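Questions about the dryer door fault, laundry cell. Maintained by Shona Waaka. Last edited in August, after the second door hinge check. Send corrections to Wim Martens, who keeps the fault log.

## The fault

### What went wrong?

On a Thursday at 2:40 pm, the right arm closed on the rim of the dryer door and pulled before the door latch had released. The arm kept pulling until the joint torque limit tripped. The door stayed shut. The gripper held its grip on the rim after the stop, and the left arm, which was part way through a basket pick, stopped with it.

No person was inside the marked area. The door seal was not damaged. One finger linkage on the right gripper was bent and has been replaced.

### Was this a software fault or a hardware fault?

Both. The latch was slow to release, and the controller had no check for it. The program sent the unlock request, waited a fixed 750 ms, and moved on to the pull. On the day of the fault the latch took longer than that. On a healthy door the wait had always been enough, so the gap in the logic never showed up in testing.

### Why was the latch slow?

Lint had packed into the latch housing and mixed with softener residue. Agnes Farquharson took the housing apart and found the plunger sticking at half travel. It moved freely after cleaning. The spring was within tolerance and went back in.

### Had it happened before?

Yes, in a milder form. The log for cycles run with the Prins build shows 9 door pulls where torque rose well above normal and then dropped as the latch let go. None of these reached the trip limit. They were logged as information only and were not reviewed. They are now logged as warnings.

### Which cycle did it fail on?

Cycle 293 of the Prins build.

## What the stop did

### Did the protective stop work as intended?

It stopped motion. It did not release the gripper, and that is by design: a gripper that opens on every stop will drop whatever it is carrying. For a door pull this leaves stored force in the arm, the door and the hinge. The original risk assessment covered dropped loads and pinch points. It did not cover a loaded grip on a fixed object.

### Is a loaded grip dangerous?

It can be. If the latch lets go while the arm is under load, the door swings out with no warning. Anyone standing on the opening side can be struck at chest or arm height. The arm itself may also shift a few centimetres as the brakes take up.

Treat any stopped arm in contact with a door as loaded until you have confirmed otherwise on the pendant.

### Why didn't the emergency stop button clear it?

It isn't meant to. Pressing it removes drive power and sets the brakes. The gripper is mechanically self-holding and stays where it was.

## Recovery

### What do I do if an arm stops while holding the door?

1. Stay outside the floor marking.
2. Press the emergency stop, even if the arm has already stopped.
3. Read the joint torques on the pendant. Write them down before you reset anything.
4. Stand on the hinge side of the door.
5. Reset, select manual at reduced speed, and move the arm toward the machine in small steps until the torque reading settles near zero.
6. Open the gripper.
7. Back the arm off along the same line.
8. Switch the dryer off at the wall and tag it.

Do not open the gripper first. Do not pull the door by hand while the arm is touching it.

### Can I recover it by myself?

No. Two people, one on the pendant and one at the emergency stop. This applies after hours as well.

### What if the torque reading doesn't settle?

Leave the stop engaged, tag the cell and call Kieran Mac Giolla. Do not release the brakes by hand. The manual brake release frees a joint completely, and the forearm will drop.

### The other arm was over the basket. Does it need anything?

Recover the door arm first. After that, check whether the basket gripper has closed on the rim or only on cloth. If it is on the rim, open it before any lift. The basket is light enough to come up with the arm and heavy enough to hurt when it lets go.

### Can I restart the cycle from where it stopped?

No. Home both arms and start from the beginning. The controller does not know where the basket is after a manual move.

## What changed

### What is different in the current build?

The current build is called Meken. Changes that matter here:

- The fixed wait is gone. The program now makes a short test pull at low force and checks for door movement before the full pull.
- If the door doesn't move, it releases, backs off and sends the unlock request again. It tries 5 times and then stops with the gripper open.
- Torque limits during door moves are now set separately from those used for carrying.
- A stop during a door pull shows "LOADED GRIP" on the pendant in place of the general fault code.

### Can the camera be used to confirm the door is open?

Not by itself. The door ring is polished metal and the glass is dark, and depth readings on both are poor. Reflections on the ring have been picked up as edges more than once. Godelieve Segers tested a camera-only check and got false "open" results with the door fully shut. The camera is used to find the rim. Force and joint position are used to decide whether the door has moved.

### Would a matte ring help?

A strip of Nillska matte tape was tried on a spare door. Detection improved, but the tape lifted with heat. Not adopted.

### Does the fix apply to both machines?

The software does. Latch cleaning has to be done on each machine. The second dryer had less build-up but was cleaned at the same time.

### Is the Zakley gripper still approved for door work?

Yes, with the replacement linkage fitted. Check the finger pins for play before each shift. If you can feel movement side to side, do not run door moves. Basket and cloth picks are still allowed.

## Routine checks

### How often is the latch cleaned now?

Weekly, and after any door warning in the log. Use a dry brush and vacuum. No spray lubricant, as it collects lint and brings the problem back.

### Who can sign off the cell after a loaded grip stop?

Shona Waaka or Kieran Mac Giolla. Sign-off needs the torque readings from step 3, a hinge check, a latch check and one supervised cycle with an empty drum.

### Where should people stand during a supervised cycle?

Outside the marking, on the hinge side, with a clear view of both grippers. One person holds the pendant for the whole cycle.

### What should go in the report?

Time, build name, cycle number, joint torques, which gripper was holding what, and whether the basket was loaded. Add a photo taken before the reset if you can get one from outside the marking.

### Is anything still open?

Two items. The door swing area on the opening side is not yet marked on the floor. The dryer has no output that tells the controller the latch has released, and Wim Martens is looking at whether a switch can be added without voiding the service agreement.
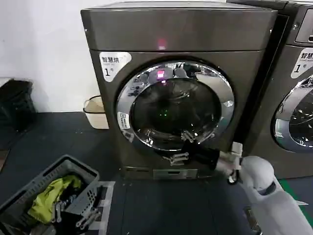

*Right gripper at the lower rim of the dryer door, left gripper at the basket.*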